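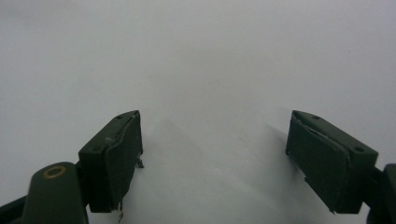 Pale gray-white, slightly brighter toward the center, with a few tiny specks near the right side.

The Plain Surface
How pale finishes are chosen, lit and kept in ordinary homes

The design library at Sallo holds over 3000 samples of household finishes, filed in shallow drawers and arranged from dark to light. The dark drawers are consulted mainly by students. The last cabinet, where the whites and near-whites are kept, is the one most often left open at the end of the day.

Interest in these finishes led the library to begin a survey of pale surfaces in the home. Staff visited 86 households in Sallo and the neighboring district of Minhas and recorded 258 surfaces, among them tabletops, shelves, kitchen counters and painted walls. Occupants were asked when each surface was put in, how it was cleaned and whether they would choose it again. Most said that they would. Many added that they would choose a slightly different white.

The difficulty begins in the store. A small sample is usually seen under bright, even light and against other samples, where a gray-white can look blue beside a cream and yellow beside a cooler gray. At home the same finish takes its color from the floor, the curtains and the time of day. The survey team found several kitchens in which the counter and the wall had been bought as a match and were visibly different by four in the afternoon.

The library now advises visitors to borrow the largest sample available and to leave it lying flat for a full day if it is intended for a table, or standing upright if it is intended for a wall. A horizontal surface receives light from the ceiling and the window together. It will often look paler at the center than in its corners, and an occupant who is not expecting the change may take it for a fault in the finish.

Specks are the second common complaint. On a patterned counter, a crumb or a grain of dust disappears. On a plain one it is noticed from across the room. Households in Minhas, where many streets are still unpaved, reported wiping their pale tables more often than any other piece of furniture, though few described this as a burden. One family had moved its breakfast table away from the window for the summer and found that it preferred the new position.

Care is simple in most cases. A soft cloth, warm water and a little dish soap were used in the majority of homes visited. Abrasive powders leave fine scratches that hold dirt, and the affected area gradually turns dull – a change most easily seen from a low angle in the morning. Painted wood requires more patience. Nitico, a workshop in Sallo that refinishes tables and shelves, applies 2 thin coats of its matte paint, Mamora, and asks customers to keep hot dishes off the surface for the first weeks.

A selection of the survey records will be shown in the library's reading room from December. Visitors may handle the samples and compare them by the north window, where a long table has been set aside for the purpose. Samples may be borrowed overnight with a library card.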